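Skado Workshop Automation
@skado_workshop

1/ We are often asked whether machines can take over the repair bench. Our position has not changed since January: some of the work, under supervision, and at a slower pace than a trained technician.

2/ The Mridha trials, led by Tanvir Wijesinghe, cover desktop service tasks: removing side panels, seating memory, replacing coin cells and placing processors. Household chores are the subject of a separate program under Joana Arruda.

3/ Memory modules are the stronger result. In the latest round, 42 of 47 insertions were accepted by the inspecting technician without correction. The remaining five were stopped before full force was applied.

4/ Cables remain the main difficulty. A board stays where it is placed – a cable bundle does not. Technicians currently route all cables by hand, and we do not plan to change this in the present phase.

5/ Rajitha Navaratnam's group has also tested laundry folding and dish loading. Towels are manageable. Fitted sheets are not. We would advise against any purchase made on the strength of a folding demonstration.

6/ Processor placement is the task we treat with the most caution. Contact pins bend easily, and a damaged socket usually means a new board. Two technicians must be present for every attempt.
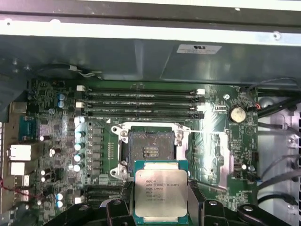

Colombo, November 22, 2019

7/ Processor placement, Mridha bench: an Intel Xeon E5-1630V3 held in the gripper below the open socket. The part must be laid flat and aligned before the retention frame is closed. Piyumi Bandara will publish the placement results when the round is complete. Repair shops wishing to comment on the draft procedure may reply to this thread.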